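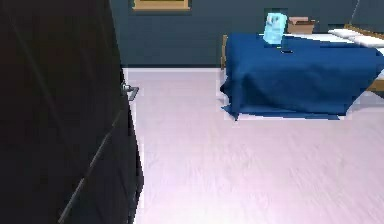

Open door with lever handle, bedroom beyond (rendered view)

Subject: Re: [sharing-tech] Temperature logging at the Wotlow cabinet
Date: February 2019

On the logger question from the Wotlow group:

> We are opening a free food cabinet beside the Wotlow bus shelter in
> the spring. It will have one domestic fridge, a dry shelf and a
> small freezer if the budget allows. The county inspector wants a
> temperature record for the fridge but did not say how often to take
> a reading or how long to keep it. What are the other sites doing?
> Also, is it worth paying for a logger with an alarm, or is a paper
> sheet on the wall enough?
>
> Second question: our electrician wants to put the fridge on the same
> circuit as the outside light. Any objections?

Cesden has had a fridge outdoors since November. We started with a paper sheet and gave it up after a month. The readings were fine, but they were all taken between 9 and 11 in the morning, when someone was there to restock. The inspector asked what happened overnight and we had no answer.

We now use a Grabner logger with the probe in a small bottle of glycol on the middle shelf. It takes a reading every 300 seconds. Do not hang the probe in free air. With a public fridge the door is opened many times a day and an air probe records every opening as a spike. The bottle smooths this out and is closer to what the food is doing.

Memory on our model is 3000 readings. At the interval above that fills in a little over ten days, after which it overwrites the oldest entries. We download once a week. If you expect gaps between visits, use a longer interval. Rarkik set theirs to 15 minutes and get a month out of the same unit. Our inspector accepted either. Ask yours before you buy, as counties differ.

Alarm: ours is set to trip at 41 F after 60 minutes above the limit. With no delay it went off at every large delivery. The buzzer is not loud and is of little use at an unattended site. The version that sends a text message costs more and needs a signal, which we do not have inside the metal housing. Test this with a phone inside the closed cabinet first.

Keeping records: we save the files for a year. Nothing in our permit required that length.

On the circuit, I would object. A shared circuit means a fault in the light fitting can take the fridge down with it. Rain got into the fitting at Rarkik and they lost 33 pounds of dairy and cooked food over one night. The fridge is now on its own breaker there, with a lock-on clip so it cannot be switched off by mistake. GFCI protection is still needed outdoors, so put an indicator lamp where it can be seen from the sidewalk.

One more point on the freezer. Check the rated ambient range before accepting a donated unit. Many domestic fridge-freezers with a single thermostat will stop running the compressor in a cold shed, and the freezer section then thaws while the fridge section still reads normal. If you take one of these, you need a second probe in the freezer. The Grabner has one input only.

I can send the download template (plain CSV plus a one-page cover sheet) to anyone who wants it. Reply off list.

Cesden fridge, equipment and power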